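Rurska in March, and the mill that still makes its own paper

I had wanted to get to Rurska ever since Dymphna Mulligan sent me a birthday card on a sheet so thick it would barely fold. She'd bought it at the mill's open day, and she wrote on the back, in tiny letters, "you have to go." So I went! The train takes 2 hours from the coast and then there's a bus that stops at every farm gate, and by the time it let me off by the river I had eaten both of my sandwiches and made friends with a dog.

The mill opens to visitors once a year. You buy your ticket at a window in the old counting house, they stamp your hand with a little blue heron, and off you go in groups of 27. Ours was led by Leopoldo Villalobos, who has worked there for 30 years and talks about cotton fiber the way other people talk about their grandchildren. I took eleven pages of notes and can read maybe half of them.

We started in the rag room. I'd expected it to smell bad and it smelled like a linen closet. Offcuts from shirt makers come in by the bale, all of them white, and two women sit at long tables pulling out anything with a seam or a button. Abimbola Garba let me try. She can tell a polyester blend with her thumb, and she caught three pieces I had passed as pure cotton. From there the rags go into the beater, a big oval tub with a drum at one end, where they go round and round for most of a day until they turn into something like thin oatmeal. I could have watched it all afternoon.

Then the vat house, which is what everybody comes for. The vatman (they still call him that, though on our day it was Orla Heffernan) dips a wooden mold into the tub, lifts it level, and gives it a shake, first away from her and then side to side. It takes a few seconds. The water runs through, and where there was soup there is a sheet of paper! She turns it out onto a damp felt, passes the mold back and picks up its twin. Leopoldo said a good pair of workers can make 1,000 small sheets on a long day, and that your lower back will remember every one.

They let each of us pull a sheet. Mine had a thick corner and a hole. Kevin Ó Riain, who was behind me in line and had come over for a bookbinding course, made a perfect one on his first go and was very decent about it.

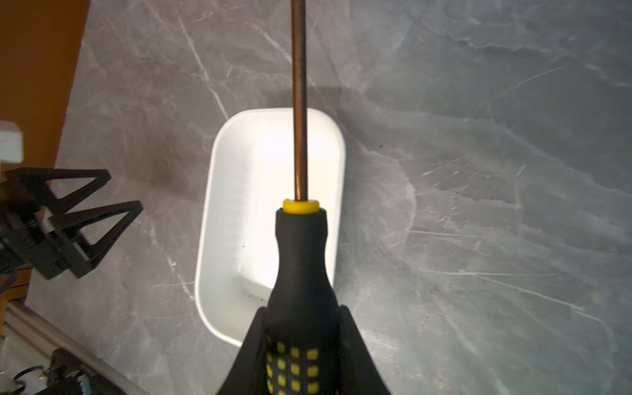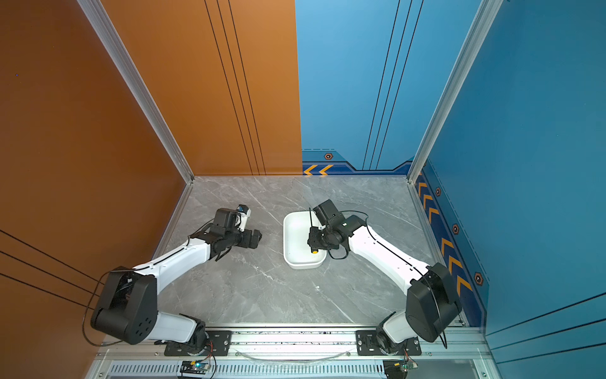 After that we climbed to the drying loft, up a stair so steep it has a rope for a handrail. This was my favorite part of the whole day. The loft runs the full length of the building and both walls are shutters, hundreds of slats that slide open or shut depending on the weather. The sheets hang over cords in little bunches they call spurs, and when the wind comes up off the river the whole room rustles. Leopoldo walked along nudging a slat here and there as he talked, and I don't think he knew he was doing it. Dry too fast and the edges curl. Too slow and you get spots.

Lunch was in the yard: barley soup, dark bread, and a poppy seed cake I went back for. If you go, get in line early, the cake was gone by one o'clock.

In the afternoon you can wander on your own. I spent most of it in the sample room, where there are drawers and drawers of old papers going back to the founding family, and you're allowed to handle nearly all of them if you wash your hands first. Hold one up to the window and the watermarks appear, a heron, a bell, a pair of keys. There was a ledger too, with an order for blue sugar-loaf wrapping and a very cross note beside it about a customer who hadn't paid.

The shop is small and cash only. I came away with a pack of letter paper, some deckle-edged cards, and a bag of torn offcuts sold by weight, which are wonderful for watercolor if you don't mind odd shapes. Bring something flat and stiff to carry them in. I used a baking tray from the hardware store across the bridge, and it's now the best baking tray I own.

The last bus leaves from the church side of the river, not from where it drops you off in the morning. I found that out at a run, with the tray under my arm, and the driver waited.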